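How I Get a Glossy Tile Floor Clean Without the Streaks

I have lived with shiny tile for years and for most of that time I cleaned it badly. I'd slosh a bucket of suds around, go make coffee, and come back to a floor that looked worse than when I started, all swirls and cloudy patches whenever the light came in low. If that sounds like your floor, pull up a chair (put felt pads on it first) and I'll tell you what I do now.

You need a soft broom or a vacuum with the brush head switched off, two buckets, a flat mop with a microfiber pad, a few spare pads, and a dry towel you don't love anymore. For soap I use a small squirt of Vekow floor wash, but any mild one without wax is fine. Skip the vinegar if your tile is natural stone!

Start dry. Sweep or vacuum the whole floor, then do it again along the walls, where the hair hides. Grit is what scratches a polished surface, and I'd sooner spend ten extra minutes here than drag sand around under a wet pad.
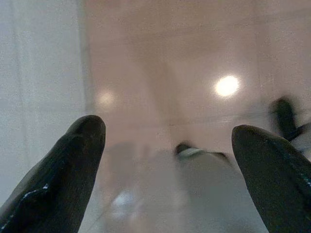 Next, fill the first bucket with warm water and the second with plain cool water for rinsing. My big mistake was always the amount of soap. The cap on my bottle holds 28 milliliters and I used to pour in two of them — way too much. Now it's half a cap for a full bucket, and the floor has never felt sticky since.

Wring the pad until it stops dripping and work in a section roughly 4 feet wide, starting at the far corner and backing toward the door. Go along the tile, in long overlapping passes, and rinse the pad in the cool bucket before it goes back into the soapy one. When the rinse water turns gray, dump it. I change mine a couple of times in the kitchen alone.

Then go over the same section with a clean pad and plain water. I know, I know, it's twice the mopping. My neighbor Abdelghani Benmoussa laid tile for a living and he talked me into this step, and it made more difference than any product I've bought.

Now the towel. Drop it on the floor, put both feet on it and shuffle. You'll look ridiculous and your calves will complain, but drying by hand is what gets rid of those water marks. Follow the seams so the damp doesn't sit in them.
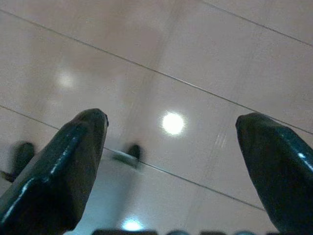
Pale, glossy tile with thin dark seams between the panels.

To check your work, crouch down and look across the floor toward a window instead of straight down at it. If there's a dull patch, breathe on it and buff with a dry corner of the towel. If it comes right back, you've got old soap in there, and a second plain-water pass usually takes care of it.

I do the full routine every other week and just a quick dry dusting in between. Wash the pads without fabric softener, by the way — it leaves a film, and you'll be mopping that onto the floor next time.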